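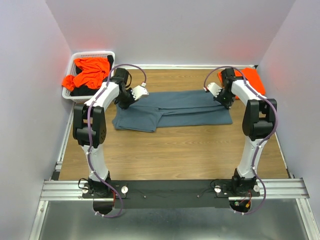
Folding on a table, and other laundry tips I swear by

If you're still folding clothes on the bed, please, please try a table! I folded on the doona for most of my adult life and always ended up with sore shoulders and wonky T-shirts. A firm, flat surface at about hip height changes everything. The fabric stays where you put it, you can see straight away when an edge has wandered, and you can smooth a whole shirt with two sweeps of your forearm.

Any table will do. Wipe it down first and run your palm over the top to check for rough spots, especially if it's timber and the garment is a fine knit. Clear off the fruit bowl, the mail and the school hats too. I used to fold in the little gap beside all that, and it was hopeless.

Getting a garment flat

Give it one good snap in the air, lay it down, then take hold of both ends at once and pull gently outwards. Working from both ends is my favourite trick of the lot. If you tug from one side only, the whole thing slides towards you and the wrinkles bunch up at the other end. With a hand on each end you can stretch the cloth out long and even before you make a single fold.

Don't haul on it, though. Jersey will grow if you bully it, and a ribbed neckline never quite forgives you. You want it taut enough to look calm.

The long strip fold

This is the one I use for nearly everything with a body and sleeves (tees, long sleeves, light jumpers, even pyjama tops):

1. Lay the garment face down with the hem pointing left and the neck pointing right.
2. Bring the far side in to the middle, sleeve and all, and lay the sleeve back along the fold.
3. Do the same with the near side. You should have a long strip, much wider than it is deep.
4. Smooth along the strip lengthwise. Any creases running the long way will show up now as thin dark lines, and they're easy to chase out with the side of your hand.
5. Fold the hem end over by a third, then bring the neck end across to meet it.
6. Turn it over and admire it.

If a corner pokes out after step 5, don't start again! Just tuck it under with a fingertip. Corners nearly always come from the hem being a bit crooked, so next time line up the hem before you fold it over.

A friend of mine, Britt-Marie Hedlund, puts a strip of masking tape on her table 25 cm from the edge and folds every shirt to it. I thought this was a bit much until I tried it. My shelf at Fendgate Road is only 30 cm deep, and now every pile fits without hanging over the front. The tape peels off cleanly if you don't leave it there for weeks (ask me how I know).

Slippery things

Satin linings, sports tops and anything with a sheen will creep all over a smooth tabletop. Lay an old cotton tea towel underneath and they'll behave beautifully. A damp hand helps as well, just barely damp.

For slippery pants, match the inner seams first and let the outsides fall where they like. You'll get a much straighter leg.

Thick jumpers

Fold these fewer times. Sleeves across the back, bottom up to the shoulders, done. Every extra fold in a heavy knit makes a lump, and then the whole stack leans over like a tired camel. I keep mine at the bottom of the cupboard and never more than a few high.

Doing it while it's warm

I fold straight out of the dryer or off the line while the sun's still in it. One load takes me 19 minutes with the radio on, and I've come to really look forward to it. In April we had so much rain that I had clothes airers in every room, and even then I'd bring each piece to the table as it dried and leave the pile growing at one end. Much nicer than facing over 80 pieces on a Sunday-sized mountain!

Dark colours show lint the moment you lay them flat, so keep the roller handy. Blue-grey is the worst offender in our house, followed by navy. Roll first, fold second, otherwise you trap the fluff inside and find it at work.

One more from Jiahui Lü, who wrote in after my drawer post: leave the last fold loose if you file your clothes upright. A tightly pressed edge makes them flop forward when you take one out. She's right, I tested it on my own tee drawer and the soft-edged ones stood up all week.

Search this site
Type and press enter

Recent tips
Getting candle wax out of a tablecloth
Fitted sheets without tears
Five jobs for an old pillowcase
How I label the linen cupboard
Drying jumpers flat in a small flat

We use cookies to remember your settings. By browsing on you agree to this. OK / More info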